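Replacing a Basin Drain Gasket and Resealing the Countertop Joint

Applies to: wall-mounted vanities with an integrated basin and a threaded drain body. Pedestal basins and vessel bowls use a different gasket arrangement and are not covered.
Time required: 30 minutes of work, plus curing time for the sealant.
Revised in May by Howard Treloar. The section on overflow channels was supplied by Ruth Bunting.

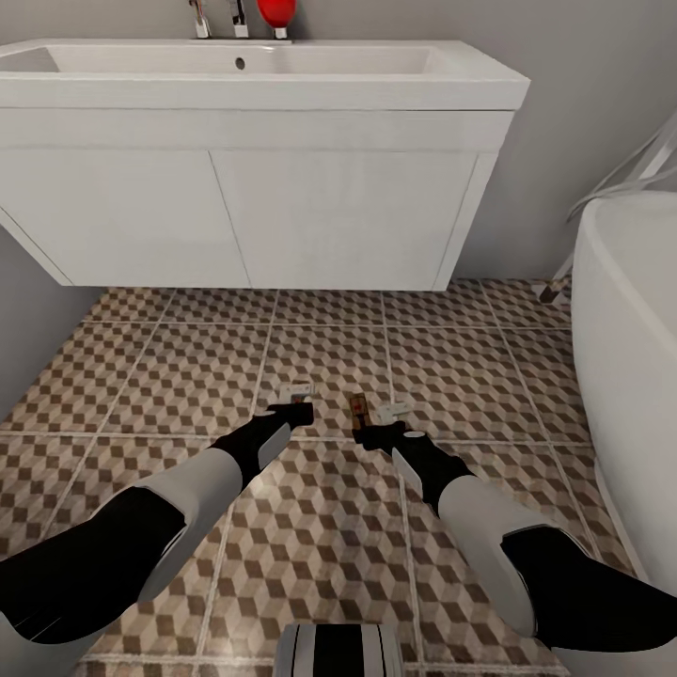
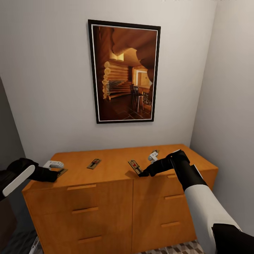
Tools and materials

Adjustable pliers with smooth jaws, or a basin wrench
Flat plastic scraper
Bucket and two old towels
Replacement foam or rubber gasket, matched to the drain body
Plumber's putty or neutral-cure silicone (see step 6)
Sanitary silicone for the wall joint
Isopropyl alcohol and lint-free cloth

Check the drain body before ordering a gasket. The Tirkance pattern has a tapered gasket that seats with the narrow end up. The older Skirden pattern has a flat washer on a brass body and will leak if a tapered gasket is forced onto it. The two threads look alike but do not interchange.

Part 1: Removing the old drain

1. Close both shutoff valves and open the taps to relieve pressure. The supply lines stay connected.

2. Place the bucket under the trap. Loosen the upper slip nut first, then the nut at the wall. Lower the trap straight down; it will be full.

3. Disconnect the pop-up rod if one is fitted. Note which hole in the strap the rod passes through. Marking it with tape is enough.

4. Turn the large locknut under the basin counterclockwise. If the whole drain body turns with it, have a second person hold the flange from above with the handles of the pliers set into the crossbars. Do not strike the nut. Integrated basins are often cast resin, and a cracked drain seat cannot be repaired in place.

5. Push the body up and out. Scrape away the old putty, top and bottom, and wipe the seat with alcohol. Inspect the seat for hairline cracks with a flashlight held low.

Part 2: Fitting the new drain

6. Apply a bead under the flange. Putty is suitable for porcelain and metal. On cultured marble and most resin tops it leaves an oil stain, so use neutral-cure silicone there.

7. Seat the flange and thread the gasket, friction washer and locknut on from below, in that order. Hand tighten, then give the nut a half turn with the pliers. Stop when the bead squeezes out evenly.

8. Refit the trap. Slip nuts are hand tight plus a quarter turn.

9. Fill the basin, release it all at once, and run a dry finger around each joint. Repeat after 4 hours if silicone was used at the flange.

Overflow channels

If the basin has an overflow, the drain body must have matching side ports. A body without ports traps water between the flange and the gasket, and the smell is usually blamed on the trap. Flush the channel with warm water and a long bottle brush before step 6 -- it is much harder to reach afterward.

Part 3: Resealing the wall joint

Cut out the old bead completely. New silicone does not bond to cured silicone. Clean with alcohol and let the gap dry overnight; damp plaster behind the joint is the usual cause of early failure. Mask both sides, run a single continuous bead, tool it once and pull the tape while the bead is still soft.

For a joint wider than a pencil, insert backer rod first. On vanities that sag at the front, tighten the wall brackets before sealing -- otherwise the bead tears along the top within weeks.

Part numbers

Wuso tapered gasket, standard: 149
Tapley flat washer: see the label on the drain body, as two thicknesses were sold under one name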